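Chapter 7
Surface Finishes for Case Furniture

After reading this chapter you should be able to name the main types of finish used on case furniture, explain how gloss is measured, and choose a finish for a given use.

7.1 What a finish does

A finish is a thin layer applied to a panel after it has been cut and edged. It seals the panel against moisture, resists scratching, and sets the color and sheen of the finished piece. In case furniture (chests, cabinets, desks and wardrobes) the top panel takes most of the wear. Drawer faces and sides are touched often but rarely loaded. For this reason many makers use one finish on the top and a cheaper one on the remaining panels.

Finishes fall into two groups. Liquid finishes are sprayed, rolled or brushed on and then cured by air, heat or ultraviolet light. Sheet finishes are made separately and bonded to the panel with adhesive. The Orner process, covered in Section 7.4, is a liquid method. Clatex and Louro are sheet products and are covered in Section 7.5.

7.2 Gloss

Gloss is the share of light that a surface reflects in the mirror direction. It depends on how smooth the surface is at a very small scale. A rough surface scatters light and looks matte. A smooth one returns a recognizable reflection of lamps, windows and any objects set down on it.

Gloss is read with a meter held flat against the panel. Readings should be taken at 18 points on a full-size top, and the panel must be wiped clean before the first reading. Fingerprints and dust lower the result. The meter is checked against its reference tile before and after each set.

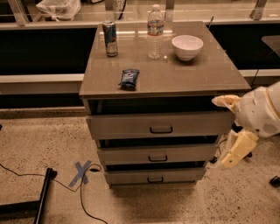
High gloss has a cost. Fine scratches scatter light and show up clearly against a smooth background, most of all on dark colors. A matte top with the same scratches may pass inspection. Gloss and hardness are separate properties, and a high reading on one says nothing about the other.

7.3 Resistance to liquids

The spot test is the usual check for household liquids. Place 2 drops of the test liquid on the panel, cover them with a watch glass, and leave for 40 minutes. Blot the spot without rubbing. Examine the panel under a single lamp at a low angle and record any ring, swelling or loss of gloss. Repeat on a second panel from the same batch. The Masard scale, used for grading the result, is given in Table 7.2.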